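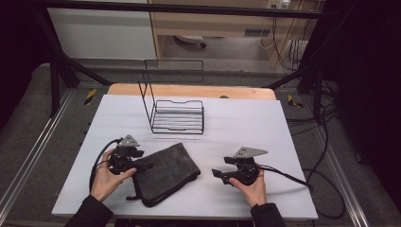
Lenka Zeman wandte nach der ersten Sitzung ein, eine Mitschrift müsse doch möglichst vollständig sein, sonst fehle bei der Prüfungsvorbereitung gerade das Entscheidende. Der Einwand wird jedes Semester erhoben und ist Ausgangspunkt des vorliegenden Abschnitts.

Wissenschaftliches Arbeiten I
Begleitskript, Abschnitt 3: Mitschrift und Exzerpt

3.1 Begriffe
Unter einer Mitschrift wird die während des Vortrags angefertigte Aufzeichnung verstanden. Das Exzerpt entsteht dagegen aus einem schriftlich vorliegenden Text und gibt diesen unter einer bestimmten Fragestellung auszugsweise wieder. Beide Formen sind vom Protokoll zu unterscheiden, das sich an Dritte richtet und in Abschnitt 5 behandelt wird.

3.2 Zur Vollständigkeit
Die wörtliche Aufzeichnung bindet die Aufmerksamkeit an den Satzbau der vortragenden Person. Festzuhalten sind Definitionen, Gliederungspunkte, Literaturhinweise und eigene Rückfragen. Beispiele genügen in Stichworten. Definitionen werden im Wortlaut notiert und als Zitat gekennzeichnet.

3.3 Anlage des Exzerpts
Jedes Exzerpt beginnt mit der vollständigen bibliographischen Angabe. Seitenzahlen stehen am linken Rand, eigene Anmerkungen in eckigen Klammern. Sinngemäße Wiedergabe und wörtliches Zitat müssen auch nach Monaten noch eindeutig zu trennen sein. Auslassungen im Zitat sind durch drei Punkte in eckigen Klammern anzuzeigen.

3.4 Übungsaufgabe
Fertigen Sie ein Exzerpt des Aufsatzes von Rozīte an (Reader, Text 14). Der Umfang beträgt höchstens 200 Wörter ohne Literaturangabe. Die Fragestellung ist dem Exzerpt in einem Satz voranzustellen. Abgabe im Oktober über das Sekretariat, Frau Hunt, jeweils bis 14 Uhr. Für die Besprechung in der Übungsgruppe sind 30 Minuten vorgesehen.

Zur nächsten Sitzung: Abschnitt 4, Zitierweisen. Der Reader ist mitzubringen.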